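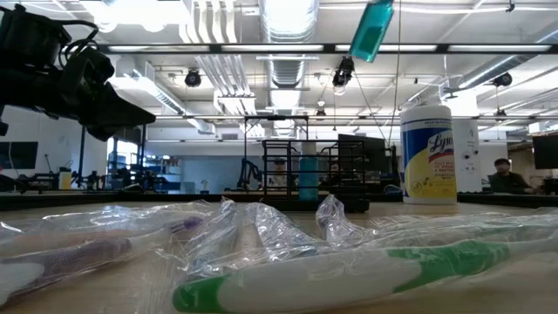
Three toothbrushes, still in their wrappers.

How to pack a bathroom bag for a week away

Most people pack the bathroom bag last, at night, in a temper. I did this for years, and I own four tubes of hotel-lobby toothpaste to show for it. The method below takes one evening and a towel.

1. Empty the bag completely
Turn it over the towel and shake. Last December mine gave up a bus ticket from Gresura, two dead razors and a cough drop that had bonded with the lining. Wipe the inside with a damp cloth and leave it open overnight.

2. Sort by when you'll need it
Things for the journey go in one pile, things for the first night in another, and everything else can wait its turn. Toothbrush and paste belong with the first night. If you are traveling with family, pack a spare brush. Somebody will swear theirs was in the side pocket.

3. Decant, within reason
Small bottles are fine for shampoo and face wash. Fill them to just below the shoulder, squeeze out a little air, then screw the cap on. Label them. My friend Relu Grecu skipped the labels on a trip to Jillthorpe and conditioned his hair for a week with hand soap. He says it had volume.

4. Bag the leakers
Anything with a flip top gets its own zip bag. Tape the lid too if you're flying. Sunscreen is the worst offender and should be treated as a hostile party.

5. Leave something out
Pick one item you packed last time and never touched. For me it was a 34-piece manicure set, of which I have used the clippers. Put it back in the cabinet and close the door before you can start to reason with it.

6. Write the list down
Tape it inside the cabinet, and cross things off in pencil so it can be used again. Medicine goes at the top, in capitals. Tweezers go wherever you like, as you'll forget them anyway.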